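3.2 How people store small files

I went into this part expecting tidy rolls and labeled racks, and boy, was I wrong! Most of our hobbyists just toss their needle files in a tray (Yetunde Aliyu calls hers "the pile") and sort by feel. 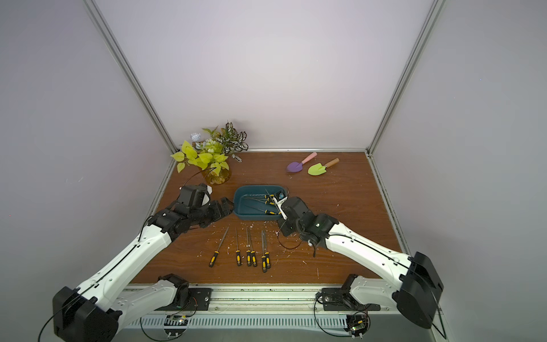

Figure 2. Needle files in a teal tray and on the tabletop in front of it.

Matching handles make this harder than I'd guessed. You have to look at the shaft to tell a flat file from a round one, and in a full tray the shafts cross.
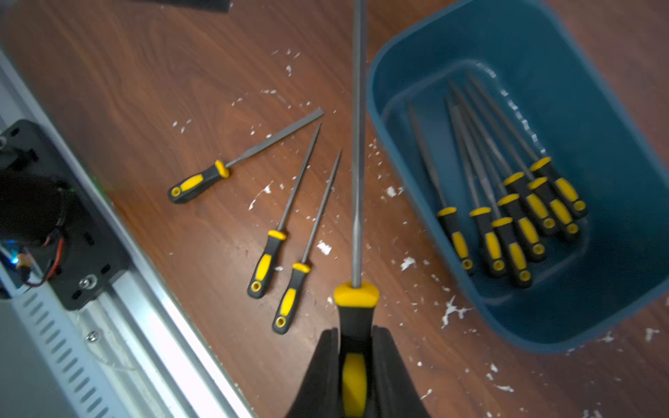

Leif Kjærgaard and I went back and forth on whether handle color should count as a label at all. I left it in, and 11 people mentioned it in February.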